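Showing the Sack Line: Gallery from the Istley Stockroom

Posted 2025-09-27 by Zeyu Kang

Welcome, and thank you for stopping by! A good many of you wrote after our August newsletter to ask what we mean when we say we "show" a robot a job, and whether it takes a programmer with a wall of screens to do it. For us it takes a pair of hands, a camera worn at head height, and somebody patient enough to do an ordinary chore over and over while thinking about it a little more than one usually would. I have been that somebody for most of the summer, and I've grown very fond of the work, so forgive me if I go on a bit.

The project is called Urent. We chose stockroom chores because they are the kind of thing everybody has done at some point and few people could explain. Try telling a friend over the phone how to close a full sack so it stays closed. You will get as far as "well, you sort of gather it up" and then you will be waving your free hand in the air. That waving hand is the part we are after, and it's why we record people doing the job before we let anyone near the remote controls.
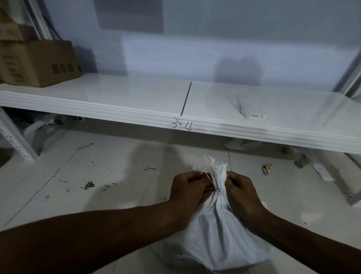
When I started, I closed sacks the way my father did, which is to say quickly and with a good hard yank at the end. It is a fine way to close a sack and a poor way to teach it, as my first 40 recordings proved. Everything important was over in a blink, and my forearms were in the way for most of that blink. So I learned to slow down, to keep my elbows out wide, and to let the gathered neck stay in view between my two hands while I turned it. The woven kind of sack is stubborn, too. It likes to spring back open the moment you ease off, and you find yourself holding with one hand and persuading with the other, and trading those jobs back and forth without ever having decided to.

That trading of jobs turned out to be the most interesting thing in the whole set, at least to me. We have two arms on the Idico bench robot, and our early plan had the left one holding and the right one twisting from start to finish, very tidy on paper. People don't do it like that at all. They swap, they regrip, they pause with both hands closed and do nothing for half a second. We went back and threw out the plan (I kept my copy, for sentimental reasons) and now we let the recordings tell us who holds and who turns.

A word about the setting, for those of you who asked. We work on the floor and at the shelves of a real stockroom, and we leave it the way a working day leaves it. Shelf sections are marked by hand with numbers, boxes stay where the last person put them, and we don't sweep between takes or dress anything up. I was nervous about this at first! My instinct is to clean before company comes. But a robot that has only ever met a spotless floor is in for a rude surprise on its first Monday, and I would much sooner it got used to our floor now.

After the hand recordings comes the remote control, and this is the part visitors always want to try. You sit at the Chang station, take hold of two handles, and the arms across the room follow you. It sounds easy. My first sack took me 12 minutes and I had to go and have a cup of tea afterward. You can't feel the fabric through the handles, so you have to watch for the folds tightening and trust your eyes to do what your fingers always did for you. The best advice I can give is to do three or four sacks by hand first, right there on the floor, then walk straight over and sit down while your hands still remember.

We try to keep the sessions short. I stop people at 299 seconds, an odd number that came out of a typing mistake in our timer and has since become a sort of house tradition. After that attention starts to wander and the grips get sloppy, and a sloppy grip is a hard thing to unteach. A stretch, a drink of water, and then back to it, or on to something gentler like setting boxes onto a shelf.

By the end of the fall we hope to have up to 2,000 recordings of sacks being gathered, twisted and tied, from as many different pairs of hands as we can talk into joining us. Left-handed friends, you are especially welcome, as so far we have mostly had right-handed ones. No experience is needed and there's nothing to prepare. Wear sleeves you can push up, and shoes you don't mind kneeling in.

I'll be adding to this page as the work moves along, starting with the tying step, where I still have a good deal to learn myself. If you would like to come by for an afternoon, leave a note through the contact form and tell me which days suit you.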